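Fiction > Short Reads > Family & Other Troubles

Fourteen or Fifteen
By Oona Kuusisto
17 December 2019
Last updated at 4:15 pm

The postcard came to my aunt's house the week after the funeral, and I nearly threw it out with the pizza coupons. It had a picture of a dam on the front. On the back, in very neat blue ink, somebody had written: "Your move, Lil. Don't dawdle, I'm old. K. Motaung."

I read it standing in the hall with my coat on, and then I sat down on the stairs and read it again, and then I went and ate four slices of cold ham out of the packet, which was how I was handling most things that month.

Let me back up. My Aunt Lil lived in Grevon her whole life, in the same house on the same hill, and when she died it came to me, along with a car that wouldn't start and a closet holding nothing but Kultine tins. (Kultine was a throat lozenge. It tasted like a church.) I'd taken leave from Clenell, where I did the ordering for bathroom fixtures, and I had told my boss I'd need two weeks to clear the place. He said take three. I think he was hoping I'd take more.

I had a system. Kitchen first, then upstairs, then the awful back bedroom. The postcard ruined it, because after the postcard I couldn't do anything but look for the rest of them.

They were in the tins, of course. I opened the first one expecting buttons, and it was packed so tight with postcards I had to pull them out with a butter knife. The second was the same. There were more than 400 of them in the end, going back to before I was in high school - dams, lighthouses, a giant fiberglass peach, several of the same motel - and every single one had two numbers on it. "11 to 15." "23 to 19." Sometimes a little news underneath. "Knee is bad." "Bought a rice cooker, a Fukuda, it sings when the rice is done." "My sister has married the dentist after all."

Checkers. My aunt had been playing checkers through the mail, with a stranger, for most of my life, and in all those Sunday phone calls she'd never mentioned it.

I'd like to say I was touched. I was annoyed! I had called that woman every week. I knew about her gutters. I knew which neighbor had the wrong kind of dog. How do you tell a person about gutters for all those years and leave out the dentist?

So I went looking for the board. You can't play by mail without one, you have to keep the position somewhere, and I figured I'd find it under a bed in a box with the corners taped. It was in the awful back bedroom, up on top of the wardrobe, on a tea tray with a shower cap stretched over it to keep off the dust. I got it down without spilling a piece and I've never been so proud of anything. I carried it to the kitchen like a full bowl of soup.

Lil was playing white. There was a scrap of paper tucked under the board that said so, with an arrow, in case she forgot. She had five pieces left and so did he, or she, or whoever K. Motaung was. And the last card said "Your move, Lil."

I didn't know how to play. I mean I knew how the pieces went, everybody knows that, but I hadn't touched a game since I was a kid and I'd been bad then. I stared at it through two cups of tea. I worked out the numbering from the back of an old library book. I worked out that most of the white pieces were stuck or would be handed over for free if I touched them. Really there was only one that could go anywhere, the one on 18, and it had two places to go. It could go to 14 or it could go to 15.

That was on a Monday sort of evening, dark early and raining, and I was still there when the clock in the hall did its midnight thing.

The decent thing would have been to write and say she'd died. I did write that, a few times. "Dear K. Motaung, I'm sorry to tell you." I got that far and then I couldn't think what came next. It seemed rude to tell somebody a thing like that on the back of a card with a lobster on it, and lobsters were all the drugstore had.

So I wrote "18 to 14," and I mailed it.

I know.
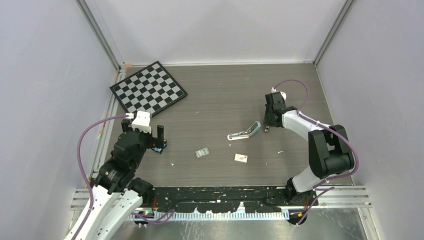
What Came Back

I should explain that I got a bit odd about checkers after that. I looked at pictures of boards at night when I couldn't sleep, fancy ones and cheap ones, black and white, red and green, boards sitting at a slant on somebody's gray tabletop. I started tipping my own head when I looked at Lil's to see if the move made more sense from the corner. It didn't. I had gone to 14 and it was a stupid move, and I'd figured that out by the time I got home from the mailbox.

The reply took nine days. By then I'd finished the kitchen and sold the car to a boy who wanted it for the doors. The card had a covered bridge on it.

"Lil would never go to 14," it said. "Who is this?"

There was a phone number underneath.

I walked past the phone for a whole day. I cleaned the oven. I cleaned behind the oven. Then I dialed, and a woman's voice picked up before the first ring was over.

"Well?" she said.

I told her my name. I told her I was the niece. I was working up to the rest of it when she said, "The one with the faucets," and I said yes, the one with the faucets, and then neither of us said anything for a while. I could hear a radio on her end.

"When?" she said.

I told her when. I told her it was quick, which was true, and that she'd been out in the yard, which was true too, and that it had been a nice day, which I made up. It was sleeting.

"I thought so," she said. "She'd gotten slow with the cards but she was never that slow. I wrote the last one to be rude to her. I thought if I was rude she'd answer."

Her name was Kgomotso. She spelled it for me and made me spell it back. She and Lil had met once, one time, in a bus station, both of them stranded by snow with a travel set between them and a whole night to kill. Lil won every game but the last. Then the buses ran again and they swapped addresses, and that was it, that was the whole story, they never laid eyes on each other again.

"Didn't you ever want to visit?" I said.

"What for? I knew what she was doing. She was thinking about where to put her man."

I asked if Lil had ever mentioned me (I hate that I asked, but you would've too). Kgomotso put the phone down. I heard a drawer, and a lot of muttering, and then she was back and reading aloud in a flat voice, like a person reading the side of a cereal box.

"'12 to 8. Niece has been made head of faucets. Took herself out for a steak.' That's one. '26 to 22. Niece called, we did gutters. She has a cold and won't say so.' You want more? There's a good deal of you in here. Frankly I got tired of you."

I had to hold the phone away from my face for a minute.

When I came back on she was already talking about something else, the rice cooker I think, how the song had gone flat after all these years and she still wouldn't replace it. I said I had a tin closet full of her cards and did she want them. She said God no, where would she put them. She said I should keep the peach.

Then she said, "You're going to lose in three, you know. With that move."

"I know."

"If you'd gone to 15 she had a draw. She'd have seen it. She'd have made me wait two weeks for it, too, and then sent it on one of those lobsters."

I looked over at the board. I'd put the shower cap back on it out of habit, and I took it off again with the phone squashed under my chin.

"Could I take it back?" I said.

"Absolutely not," said Kgomotso Motaung, and I could tell she was pulling her chair in. "Piece touched is a piece moved. Get a pencil. I'm not paying for a stamp on this one."

She beat me in two. She said she'd been giving me credit for a move I hadn't noticed. Then she had me set the whole thing up again from the beginning, and she told me which end was mine, and said she'd be taking black, same as always, and I'd have her first move by mail.

I called Clenell the next morning and told them I'd need until March.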